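Home | Projects | Reports | Contact

Hultora handling kit: second progress report
November
By Burgi Nägeli, for Tatiana Šťastný
Last updated: Thursday, 16.40

You asked for a plain answer on whether we should take up the purchase option on the Hultora kit when the loan ends. My answer at this stage is no, or not at the price and on the terms we have been offered. The rest of this report sets out why, and what would change my mind.

Work since the last report

The kit is now running on the bench at Fativberg. Jonas Hofstetter did the installation, which the brochure puts at one morning. It took him three working days, most of them spent on the control software and on a licence key that Hultora had issued to the wrong account. Their support desk was polite and slow.

Gion Thaler then ran the folding and sorting trials. We agreed with Trendetti, who supplied the garments from their returns stock, that a fair test would be single items picked up from a pile and laid out ready for a person to fold. Folding itself was dropped from the plan. The kit is sold as able to fold, but the folding routine is an extra module and we were not lent it.

Results

Gion logged 374 pick attempts. Hultora's sales sheet claims a success rate of 95 per cent on "everyday textiles". When I asked how they got that figure, the reply was that it came from tea towels laid flat, one at a time. We have not come near it with garments in a pile. I am holding back our own rate until Reto Kaufmann has checked the log, as Gion and I do not yet agree on what counts as a success. He would pass any pick that lifts the garment. I would not pass one that brings a second garment up with it.

Thin shirts did better than I expected. Sweatshirts and heavy knits did worse. The usual fault is that the hand takes hold of a fold in the middle of the garment when it needs an edge, and the piece then hangs in a lump that someone has to sort out by hand. There were 19 stops where the software gave up and waited for a person, and the message on the screen was the same each time, whatever the cause.

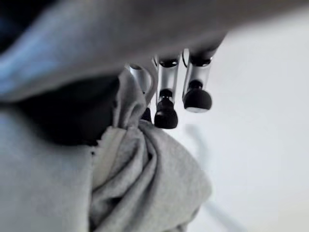

Soft jersey is the material Trendetti care about most, so I have asked Gion to give the remaining bench time to it and leave the shirts alone. He would like to try slower closing speeds. I have agreed, though a slower machine makes the cost case weaker still, and it was not strong to begin with.

Costs

Spending is within the grant. The one item over budget is spare fingertips, which Hultora sells only as a full set. Reto has asked Tuominen for a quote on a simpler two-finger hand so that we have something to compare - they have promised one but it has not arrived.

Next steps

Reto checks the log and we settle the counting rule. Gion finishes the jersey trials. I will ask Hultora again for the folding module on loan, and for the name of one customer who uses the kit on mixed clothing every day. They have been asked twice. If neither turns up before the option date, I recommend we send the kit back and keep the remaining money for the Tuominen comparison.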